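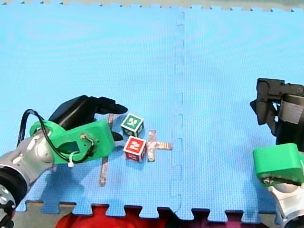 Fig. 1. Two-arm bench, block task. Foam tiles, tape marks, printed green mounts.

Print this page | E-mail this page
Last updated: April
Shares 27 | Comments 0

Handout 4: Costing a small two-arm cell
Notes for the Thursday group. Bring a calculator, bring your draft sheet from handout 3.

Start with the task. One line, no more. "Two arms, small blocks, table height, one operator." If the line won't fit, the budget won't either. Then list what the task touches, then what holds that up, then what gets replaced. Most drafts I marked last time had the arms and nothing else.

Big items
Arms x2. Get quotes from two suppliers minimum. We use Bresto and Grimitz for the exercise, price sheets are on the course drive. Check what is in the box!! Bresto quote has controller and power supply, Grimitz quote does not. Compare like with like.
Grippers. Price each one seperately from the arm, even when sold as a kit. Fingers wear, you will buy them again. Two different grippers on one bench = two sets of spares. Fine if the task wants it, but write it down.

Small items, the ones that get forgotten
- printed mounts: filament, screws, reprints. Allow for at least one redesign
- cable ties, spare cables. Cable has to loop over the mount with slack for the full wrist turn, so measure the loop before you order length
- mat. Interlocking foam tiles are cheap and you can swap one tile. Seam is a nuisance if it runs under the work area, plan the layout first
- tape for position marks. Put two rolls in
- test objects. Alphabet blocks are fine, buy a full set so you can replace like for like

Worked numbers (Nestano sheet, consumables only)
Mat tiles 73
Tape, ties, screws 27
Filament and reprints 200
Spare fingers 268
Total 568. Students keep giving me 300 here, they drop the fingers. Don't.

Timing
Order long lead stuff first. Arms, then grippers, then the rest. Do not print mounts untill the gripper is in your hand, drawings from the vendor are sometimes an old revision. Minja case (reading 2): mounts printed off the drawing, bolt pattern wrong, whole batch binned.

Space
Reach of both arms drawn on one plan, to scale. Overlap zone = where the shared work happens, mark it. Then where does the operator stand. Then e-stop. Include the bench itself if you don't own one.

For next time
Redo your sheet with the small items in. One page. Add a column for "who reorders this". S. Khumalo's sheet from last term is on the drive if you want a layout to copy (Sibusiso has ok'd it, change the numbers pls).
Questions by e-mail before noon Thursday.

Print this page | E-mail this page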